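The Wednesday the hand wouldn't close 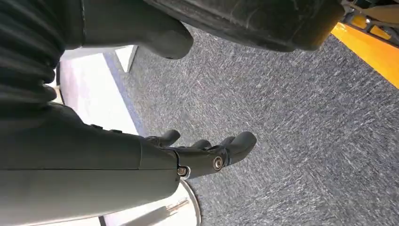 The robot's hand over the carpet tiles, fingers out, holding nothing.

Those of you who came by the lab in March and found the big robot roped off with a sign reading DO NOT SHAKE HANDS will want to know what happened. Siham Hourani has asked me to write it up, on the grounds that I was the one standing closest and I was the one who yelled.

The job was a dull one. Pick up a foam block, carry it to the bin, let go, repeat. We had 100 cycles planned before lunch and the first batch went so well that Jad Aoun left to get coffee, a decision he now describes as "scheduled." Then the arm went down for the next block, stopped above the carpet with its fingers spread, and stayed there. The software reported a successful grasp. It went on to carry a block that was still lying on the floor, with great care, all the way over to the bin, and opened its fingers – which were open already – to drop it in. Then it came back for another.

It did this 3 times before I understood what I was looking at. I would like to say I hit the stop right away. What I did was lean in for a better look, inside the taped line, with my face at about the height of a moving elbow. That is the part of this story Siham would like you to remember, and it's why there is now a second stop button on my side of the room.

Elias Awad took the fault apart over the next two days. The fingers report their position through a small sensor board, and a connector on that board had worked itself partway out. When the signal dropped, the software kept using the last good reading it had, and the last good reading was a nice firm grip on a block. So as far as the robot knew, it was holding that block for the rest of the morning. The log has 1,198 lines of it feeling confident.

An empty hand is the friendly version of this fault. Had the signal dropped with the last reading at "open," the hand could have kept squeezing on whatever was in it, looking for a change that would never show up. With foam, you get flat foam. Nadine Rizk asked at the review what you would get with a finger, and the room went quiet for a bit.

What has changed:

The connector now has a locking clip. Elias fitted it and would like it known that he asked for one last year.

A stale finger reading stops the arm. It used to write a polite warning to a file that none of us read.

The taped line means you too. It means Jad, it means visitors, and it means me in particular. If the arm is powered, stay out until whoever is on the stop says you can come in.

One person runs the robot and a second person holds the stop. Coffee happens before or after.

Carla Kanaan is keeping the new sign-in sheet and will be checking it. If you are on the rota and haven't done the refresher with her yet, it takes one short session and there is a quiz, which I have now taken twice. Runs start again next week with the foam blocks, at half speed.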